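Serpil Akgül
@serpilakgul
Fil : refaire l'inventaire d'une petite quincaillerie de quartier, deux mois après la reprise. Je note tout ici, ça servira peut-être à quelqu'un qui reprend un commerce.
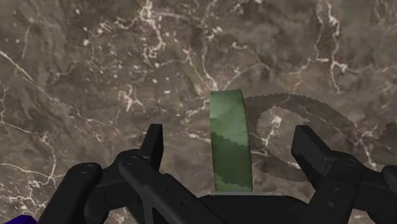 1/
J'ai repris le magasin en août. L'ancien propriétaire, Hüsnü Dursun, l'a tenu pendant la plus grande partie de sa vie. Il m'a laissé le fonds, les rayonnages, un fichier de stock et quatre cahiers à spirale. Le fichier était faux. Les cahiers étaient justes, mais illisibles.

2/
Le fichier annonçait 1394 références. Au comptage, j'en ai trouvé 774 en rayon ou en réserve. Le reste, ce sont des articles vendus jusqu'au dernier et jamais retirés, des doublons, et des lignes dont personne ne sait à quoi elles correspondent. « Divers plomb B » par exemple.

3/
Je précise que ce n'est pas une critique. Hüsnü connaissait son stock de tête. Un client demandait un joint de chasse d'eau d'un modèle arrêté depuis longtemps, il ouvrait le bon tiroir du premier coup. Le fichier, il le tenait pour le comptable, une fois par an.

4/
Le problème, c'est que sa tête n'était pas comprise dans la vente. Il passe encore de temps en temps et il répond au téléphone. Mais je ne peux pas l'appeler à chaque client.

5/
J'ai donc tout compté, allée par allée, le magasin restant ouvert. Je comptais le matin avant l'ouverture et le soir après la fermeture. Fermer une semaine aurait été plus simple. Je n'en avais pas les moyens, avec le prêt qui venait de commencer.

6/
Méthode : une feuille par étagère, scotchée sur le montant. Sur la feuille, la désignation, la quantité, l'unité de vente. Quand l'étagère est finie, la feuille reste en place et on y note les ventes de la journée au crayon. Ensuite seulement je saisis.

7/
L'unité de vente, c'est là que j'ai perdu le plus de temps. Une boîte de vis, c'est une unité ou 200 ? Chez nous on vend à la boîte, au sachet et à la pièce. Le même article peut donc avoir trois prix et une seule ligne de stock. Le logiciel d'origine ne savait pas faire ça.

8/
J'ai décidé de stocker à la plus petite unité et de vendre en multiples. Une boîte sort 200 pièces, un sachet en sort 20. Ça oblige à être rigoureux en caisse. On se trompe encore, surtout sur les chevilles.

9/
Pour les rubans et les rouleaux, j'ai tranché autrement : tout est au rouleau, jamais au mètre. Hüsnü coupait au mètre pour les habitués. Il restait des bouts de toile et de grillage dans tous les coins, invendables, comptés pour un rouleau entier. J'ai arrêté.

10/
Exception pour la chaîne, la corde et le câble électrique. Ça se coupe partout, les gens s'y attendent. Pour ces trois-là j'ai acheté un compteur métrique d'occasion qui se fixe sur le bord du comptoir. Il s'est remboursé assez vite, je pense, parce qu'avant on coupait large.

11/
Question qu'on m'a posée en message privé : est-ce que j'ai changé de logiciel ? Oui. Je suis passée sur Zerkitz. L'interface est laide et l'aide est mal traduite, mais il gère les unités multiples et il exporte en tableur. C'est ce que je lui demandais.

12/
J'avais d'abord essayé Bawa. Plus joli, très bien sur téléphone. Mais il est fait pour des boutiques de vêtements, avec tailles et couleurs. Faire entrer un coude en cuivre à 90 degrés là-dedans, j'ai tenu deux soirées.

13/
L'étiquetage. J'ai voulu mettre un code-barres sur tout, comme dans les grandes surfaces. Mauvaise idée pour la visserie en vrac et les petits raccords, les étiquettes se décollent ou coûtent plus cher que la marge. Maintenant le code est sur le bac, pas sur la pièce.

14/
Pour la caisse, on a un classeur avec les codes des articles en vrac, rangés par allée. Une page par famille, plastifiée. On cherche la page, on scanne, on tape la quantité. Les clients attendent un peu plus longtemps qu'avant. Quelques-uns me l'ont fait remarquer.

15/
Le stock mort, maintenant. Dans la réserve il y avait des choses commandées il y a très longtemps et jamais revendues : des serrures à encastrer dans un format qui ne se pose plus, des abattants de toilettes couleur saumon, des sacs de colle à carrelage durcis comme de la pierre.

16/
J'ai fait trois tas. Ce qui peut se vendre au prix normal à condition de le montrer. Ce qui peut se vendre à moitié prix. Ce qui part à la déchetterie. Le troisième tas m'a coûté deux allers-retours avec une camionnette prêtée par mon frère.

17/
Les serrures, je les avais mises dans le troisième tas. Hüsnü est passé ce jour-là et les a ressorties. Il m'a dit que les immeubles de la rue derrière en ont encore toutes, et que les locataires viendraient. J'en ai vendu cinq depuis. Je lui ai rendu justice au téléphone.

18/
Les abattants saumon sont à moitié prix près de l'entrée. Il en est parti un. La dame cherchait exactement cette couleur depuis des années pour ne pas refaire sa salle de bains. J'en ai encore, si quelqu'un est dans le même cas.

19/
Les fournisseurs. J'avais hérité de onze comptes ouverts. Certains ne livraient qu'une seule référence. J'en ai gardé quatre. Le principal est Daris, grossiste généraliste, livraison deux fois par semaine, franco de port à 300 euros. Pour un magasin comme le mien c'est un seuil tenable.

20/
Avec Stendden, pour l'outillage à main, le franco est plus haut et je commande une fois par mois. Il faut anticiper. J'ai raté la première commande : plus un seul mètre ruban pendant neuf jours, en pleine période de déménagements. On ne m'y reprendra pas.

21/
Du coup j'ai mis des seuils de réapprovisionnement, mais pas sur tout. Uniquement sur 60 références, celles qu'on ne doit jamais avoir en rupture. Ampoules courantes, piles, joints standard, sacs à gravats, adhésifs, colle, cadenas, ce genre de choses. Pour le reste je regarde les bacs.

22/
Comment j'ai choisi ces références : le cahier des demandes. À côté de la caisse, on note chaque chose demandée qu'on n'a pas pu vendre. Un trait par demande. Au bout d'un mois on voit très bien ce qui manque. C'est l'outil le plus utile du magasin et il m'a coûté le prix d'un cahier.

23/
Surprises du cahier : les pieds de meuble réglables, les crochets pour tringle et le fil à beurre. Oui, du fil à beurre. Demandé quatre fois. J'en ai rentré, il se vend doucement.

24/
Ce que j'ai mal fait. J'ai commencé par la réserve, parce que c'était le plus en désordre et que ça m'énervait. Pendant ce temps le magasin continuait à vendre sur des quantités fausses. Il fallait commencer par les allées et garder la réserve pour la fin.

25/
Autre erreur : j'ai compté les peintures sans regarder les dates ni ouvrir les pots entamés pour les mélanges. J'ai dû recompter toute l'allée. Secouez les pots, au moins. Ceux qui ne font aucun bruit de liquide, pas la peine de les saisir.

26/
Et j'ai valorisé au prix d'achat du fichier, sans vérifier les factures. Les prix dataient parfois de plusieurs années. Le comptable me l'a renvoyé avec un mot assez sec. J'ai repris les factures Daris une par une, ce qui m'a pris plus de temps que le comptage lui-même.

27/
Côté tarifs, j'ai dû en relever certains. Le cuivre et le bois, surtout, ont beaucoup monté cette année et l'ancien prix était en dessous de mon achat. J'ai mis une feuille à l'entrée avec la date, 2021-10-09, et la liste des articles concernés. Je préfère que les gens le lisent avant de passer en caisse.

28/
On me demande si les cahiers à spirale ont servi. Oui. Hüsnü est venu deux après-midi et me les a lus à voix haute pendant que je tapais. Il avait ses abréviations. « Pt b. » voulait dire petit bac, pas petite boîte - ça changeait toutes les quantités de l'allée plomberie.

29/
« Divers plomb B », pour ceux qui suivent : c'était le deuxième tiroir sous l'évier de l'atelier. Des bouchons, des chaînettes, des clapets dépareillés. Il y est toujours. Je l'ai saisi comme un seul lot, à zéro euro, et on y pioche quand un client est coincé.

30/
Prochaine étape, l'inventaire tournant. Une demi-allée par semaine, comptée et corrigée, de façon à ne plus jamais tout refaire d'un coup. J'ai imprimé le planning jusqu'au printemps. La visserie passe en premier.

31/
Je réponds aux questions sous ce fil quand le magasin est fermé. Pour le modèle de feuille d'étagère, demandez-le en message privé, je l'envoie en tableur. Il faut juste remplacer les noms de mes allées par les vôtres.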